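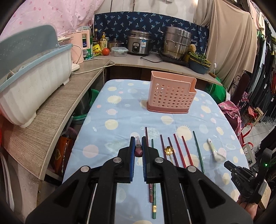
Vol. 10, no 3

4.2 Règles de saisie pour les objets longs et fins

Les baguettes posent un problème de notation que les blocs d'essai ne posent pas. Leur section change de la pointe au manche et deux opérateurs ne les prennent pas spontanément au même endroit. La première version du protocole Vendero laissait ce choix libre. À la relecture de 1000 enregistrements, Tin-yau Fu a relevé des écarts trop grands pour que les annotations soient comparables d'un site à l'autre.

La version actuelle fixe donc trois points. La prise se fait entre les deux mâchoires parallèles, pointe de l'ustensile tournée à l'opposé de l'opérateur. Les objets voisins restent en place — on ne range pas le plan de travail avant la session. Enfin, l'épisode commence mâchoires ouvertes et se termine mâchoires ouvertes, même en cas d'échec. 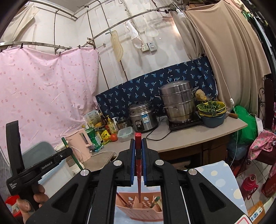 Figure 3. Baguette rouge tenue à la verticale, extrémité engagée dans le porte-ustensiles.

Un épisode interrompu est conservé et marqué comme tel. Le site de Moreira les supprimait jusqu'en mars, ce qui faussait le taux de réussite déclaré. Sur les 4000 épisodes du corpus Hotetti, nous avons appliqué la règle rétroactivement lorsque les fichiers bruts existaient encore. Les autres sont exclus des comparaisons de la section 5.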